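Robot arms take over the fiddly end of board repair at Volier, and the bench crew gets its afternoons back
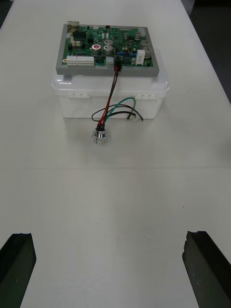 Armelle Roussel
Manufacturing and Workplace Reporter
15th June

The repair benches at Volier used to empty out fast at the end of a shift. People had sore thumbs and tired eyes, and they wanted to go home. Now a few of them hang around the new white tables by the loading door to see what the arms are getting up to, and it's easy to understand why. It's fun to watch!

Volier takes in worn-out control boards from commercial ovens, pumps and vending machines, fixes what can be fixed and sends them back. Last year the shop handled 3476 of them. Every one had to be lifted from its box, set in a tray, moved to a tester, moved off again and packed up, often with its switches and cables still hanging from it. The repair itself might take ten minutes. The carrying and sorting could easily take longer.

That carrying and sorting is what the company has begun handing to a pair of two-fingered arms, running on software from Plunex. A typical job is a green board in a gray tray, parked on the lid of a storage container, with red and black wires running down to a round metal part on the table. Loose wires are the hard bit. A board is stiff and sits where you put it, but a cable flops a different way every time, and it can snag on a clip or drag a plug along behind it.

Subbarao Poojary, who runs the repair floor, spent the winter teaching the arms with two of his technicians. They guided them through the same moves over and over, shifting the parts a little between tries. Early on, he said, the arms would reach for a wire and close on air, or pick up a tray nicely and then set it down on its own cable.

"We cheered the first time one of them went around the wires," Poojary said. "You'd have thought somebody scored. I've been doing this for most of my life and I was standing there clapping at a tray."

The arms now move 60 boards on a normal shift, against a floor total of 110. The rest still go by hand, mainly boards with cracked housings, odd shapes or cable bundles thick enough to confuse the system. A technician can stop either arm from the bench, and does so several times a day.

For the crew, the biggest change is what fills the time. Technicians who used to spend half a shift loading and unloading now spend most of it on diagnosis, which is the part of the trade nearly all of them signed up for. Two people who came in as packers are learning to solder and read schematics, with the training counted as paid hours. Pay for both went up a grade when they started.

Volier says no jobs have been cut, and it has put in writing that none will be through the end of next year. Some on the floor would like that promise to run longer, and they have told management so. There are smaller complaints too. The arms are slow, slower than a good pair of hands, and the tables they need have eaten the corner where people used to keep their lunch. A new shelf has been ordered.

There has also been some rethinking of who knows what. The technicians turned out to be better teachers for the arms than the outside engineers, simply from knowing which parts of a board you can grip and which you had better leave alone. Tall capacitors are off limits. So are connectors with a cable already plugged in, unless the job is to unplug it. Poojary's team wrote those rules down for the first time this spring, and new hires are now trained from the same sheets.

The company's second site, in Gilbert, is due to get its own table in September. The crew there has already sent over a list of 179 board types it handles, with notes on the awkward ones. Poojary plans to spend the first two weeks there himself, and he is bringing the packers-turned-trainees along to help teach.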